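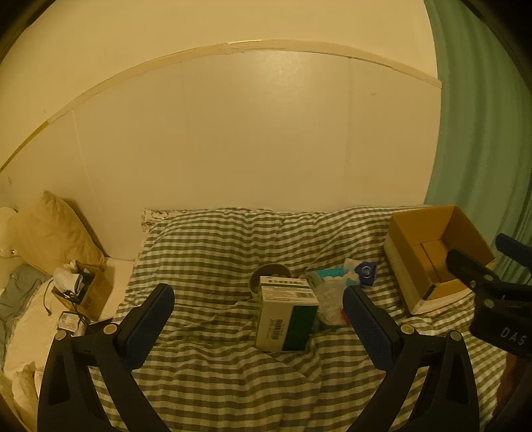

図1 ベッドの上の箱や袋に向けたハンドグリッパー。二本の指の内側にある紺色のパッドと、関節の近くにある銀色のピボットを見ておいてください。

エンディローラ実習講座 配布資料
第4回 ハンドグリッパーの日常手入れと指先パッドの交換
2025年3月30日改訂

前回は握り幅の校正を途中まで進めて、時間切れになってしまいましたね。続きは後半にまわすことにして、今日はその前に、もっと地味な話をさせてください。手入れの話です。地味なのですが、私はこの回がけっこう好きで、毎年つい話が長くなります。お茶でも飲みながら読んでもらえたらうれしいです。

4.1 使う前に見るところ

まず道具を机に置いて、電源を入れる前に指を手でゆっくり開閉してみてください。力はいりません。全開から全閉まで、同じ重さで動くかどうかを手のひらで感じるだけです。途中で一か所だけ重くなるようなら、ピボットのまわりに糸くずや髪の毛が巻いていることが多いです。布団やタオルのような布ものを相手にした日は特にそうで、私も一度、白い糸が軸にきれいに巻きついているのを見つけて、感心してしまったことがあります(感心している場合ではないのですが)。

糸くずは先の細いピンセットで引き出します。カッターの刃は入れないでください。軸のまわりに傷がつくと、そこにまた繊維が引っかかるようになります。取れたらもう一度開閉して、重さがそろったかどうか確かめます。

次に取付部です。図1では右端に、白い文字で「DAS」と入った黒い取付部が見えていて、面に銀色のねじが二本あります。実習で使う道具でも、手元の取付部のねじは毎回触ってください。指の腹で軽く押してがたつきがなければそれで結構です。がたつくときだけ工具を出します。心配だからといって毎日締め足していると、だんだんねじ山が傷んできます。締めたくなる気持ちはとてもよくわかるのですが、どうかこらえてください。

4.2 指先パッドの掃除

パッドは把持の成否にいちばん効く部品で、いちばん汚れる部品でもあります。表面に細かな模様がついているものは、その溝に紙の粉や手の脂がたまります。段ボールや紙箱をたくさんつかんだあとは、見た目がきれいでも溝の中は白っぽくなっているものです。

手順は次のとおりです。

(1) 電源を切り、指を全開にする。
(2) 乾いた柔らかいブラシで、溝に沿って粉を払う。
(3) 水で湿らせて固くしぼった布で、根元から先に向かって拭く。
(4) 乾いた布で押さえ、そのまましばらく置く。
(5) 左右のパッドを見比べ、減り方に差がないか確かめる。

溶剤を使ってよいかという質問を毎年いただきます。この講座では使わないことにしています。ベタつきは早く取れますが、パッドの表面が硬くなって滑りやすくなることがあり、その日のうちは調子がよくても、翌週になって薄いビニール袋が急につかめなくなったりします。水拭きで落ちない汚れがついたら、もう交換の時期だと思ってください。

4.3 パッドの交換

この講座では把持3,000回をひとつの区切りにしています。ただし回数は記録を見返すきっかけくらいに考えて、角が丸くなっていたり、端が浮いていたりしたら、回数に届いていなくても替えます。昨年度の記録では、いちばん早い組が700回で替えていました。紙箱の角ばかりをつかむ課題だったので、当然といえば当然です。

交換用パッドは棚の「スカシク」と書いた引き出しに入っています。必ず左右そろえて替えてください。片方だけ新しくすると厚みが違ってしまい、つかんだものがわずかに古いほうへ寄ります。もったいないと言う人の気持ちもうれしいのですが、外した片方を予備に取っておくのもなしにしましょう。次に使う人が新品と間違えます。

はがすときは端から少しずつ、寝かせるように引きます。糊が残ったら、指の腹で転がすようにして丸めて取ります。時間はかかりますが、下地に傷がつきません。新しいパッドは根元側の線に合わせて置き、中央から外へ向かって押さえます。貼り終えたら指を閉じ、そのまま27分置いてください。半端な数字でしょう。この講座を最初に組んだロスコー・ヤジーさんのノートにそう書いてあって、理由までは書いてありませんでした。ちょうど休憩と小テストの時間に収まるので、ずっとそのまま使っています。

4.4 校正の続き(前回の残り)

パッドを替えると全閉の位置が変わります。ですから前回つくった校正値は、交換した組はいったん捨てて、取り直しになります。がっかりしないでください、二度目はずっと早いです。

全閉、全開の順に値を読み、それぞれ記録用紙の左の欄に書きます。そのあと幅86 mmの基準ブロックを軽くはさんで、表示がブロックの幅と合うかを見ます。強く握ると指がわずかにしなって、幅が実際より狭く出ますので、触れたところで止めるのがこつです。合わないときは、パッドの端が浮いていないか先に疑ってください。値のほうを直しにいくのはそのあとです。

4.5 試しづかみ

校正が済んだら、実際にものをつかんでみます。机の上だけで終わらせず、柔らかい面の上でも試しましょう。図1のように縞の掛け布団の上に白い紙箱が立っているような置き方だと、机の上とは勝手がずいぶん違います。布は押せば沈みますし、指先が先に布に触れると、箱と一緒に布までつまんでしまいます。指は箱の上のほうに当てるつもりで入れて、閉じ始める前に一呼吸置いてください。

試す順番は、角のはっきりした紙箱、丸い器、中身の入ったビニール袋、の順がやりやすいと思います。袋は最後に回しましょう。袋がうまくつかめなかったときに、パッドが悪いのか自分の手つきが悪いのか、箱と器の結果と見比べられるようになっています。

4.6 片づけと記録

指は少し開いた状態でケースに戻します。閉じたままだとパッドどうしが押し合って、模様に癖がつきます。ケーブルはきつく巻かず、大きめの輪にして上に載せるだけで十分です。

記録用紙には、交換の有無、全閉と全開の値、それから気づいたことを一行書いてください。「なんとなく右が渋い」くらいの書き方で構いません。そういう一行に、次の組がよく助けられています。

次回までの課題
・自分の組の道具について、左右のパッドの減り方を簡単な図にしてくること。
・配布済みの「シビヤ」版記録用紙に、今日の校正値を清書しておくこと。旧版のワヴィン用紙が手元に残っている人は、欄の並びが違うので教卓の箱に返してください。
・交換をした組は、次回の初めに全閉の値をもう一度読みます。用紙を忘れずに持ってきてください。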